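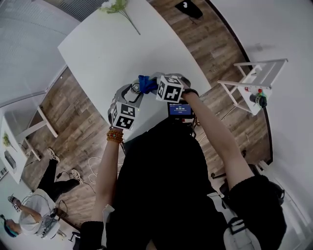 Questions I get about our headboards

By Fatima Botha
October
12 comments | 794 shares

I run the upholstery side of Bestero, and my inbox fills up with the same headboard questions every fall, so I finally wrote down my answers. If yours isn't in the list, leave it in the comments and I'll get to it (slowly, I'm also covering a sofa this month).

What size do I order if my bed is between sizes?
Measure the frame and leave the mattress out of it. Mattresses squish and lie. If the frame falls between two of ours, I'd go up, especially with the Sestari, which looks a bit stingy when it's too narrow.

Sestari or Briltari?
The Briltari is the tall one with the wings. I love it, but it eats a small room! The Sestari is a plain padded panel and goes with pretty much anything. I have the Sestari at home in a mossy green and my sister has been trying to talk me out of it for two years.

Can I get fabric samples first?
Please do. You can have up to 15 swatches at no charge. Tape them to the wall behind the bed and look at them at night with the lamp on, then again at breakfast time. Oatmeal goes pink in some bedrooms.

Will it bolt to my frame?
Most likely, if your frame has slots at the head end. If it doesn't, ask for the wall cleat when you order. Murali Ramasamy packs the hardware and he'd much rather put it in the first box than mail it later.

Can I send my own fabric?
Yes, there's a $300 charge for cutting and fitting. No thin silks, and nothing stretchy. Stripes and plaids need extra yardage for matching, so email me before you buy any.

How do I clean it?
Vacuum with the brush attachment. For spills, blot with a damp white cloth and don't scrub. Hair oil is the real villain, and I don't have a magic fix for it apart from darker velvet.

Do you still make the Roy?
Not right now. Urmila Kushwaha drew it and she's reworking the buttons, which kept popping off. I'd like it back in spring but I won't promise.

Can I return it?
Stock fabrics, yes, within a month. Custom ones, no, sorry.

573 people found this page helpful
Share | Save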